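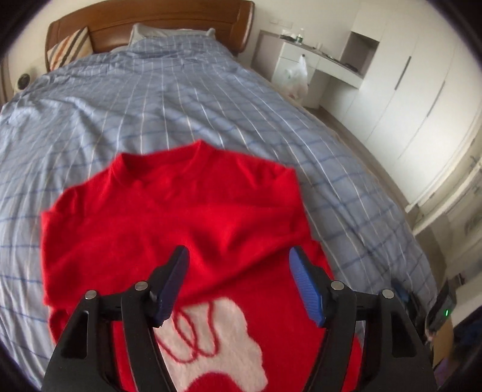 Chae-won Ko

3 February 2022

My letter from the housing cooperative came last week, and I read it three times with the dictionary next to me. I have lived in this country for six years and I still find that rent letters are the hardest English there is. A novel is easier.

The letter says that from the next rent year the heating in Stiklow Court will be billed separately. Until now we paid one amount each month and everything was inside it: the rent, the stairs cleaning, the lift, the warm radiators. Now there will be a rent, a service charge and a heating charge, and each one can go up by its own rules. For my apartment the total will be 29 dollars more per month.

I went to the meeting in the ground floor room with my neighbor Ghislain Pelletier. He has been a tenant for 18 years and he remembers when the building was owned by Merkov, before the cooperative bought it. According to him, Merkov also split the charges once and then put them together again after two winters of complaints. The woman from the office did not know this story. She wrote it down, at least.

I want to be fair. I understand the argument that a person who uses less heat should pay less. But there are no meters in our apartments. The heating cost will be divided by floor area, so I can turn my radiators off until spring and the bill will be the same. I asked about this and the answer was that meters are "under consideration." I learned this expression at my first job and I know what it means.

There is also the question of the north side. The windows there are the old ones, and the people behind them will pay the same rate as the south side, where the windows were changed in 2016. A man from the fourth floor said this very loudly — too loudly, I think — but he was right.

We can send written comments until the end of February. I am writing mine this weekend. I will ask for two things: a date for the meters, and last year's real heating invoice, so that we can see the numbers ourselves. Ghislain will sign with me. If you live in Stiklow Court and want to sign too, my mailbox is number 7. Please write your apartment number clearly on the note, the office will not accept a name alone.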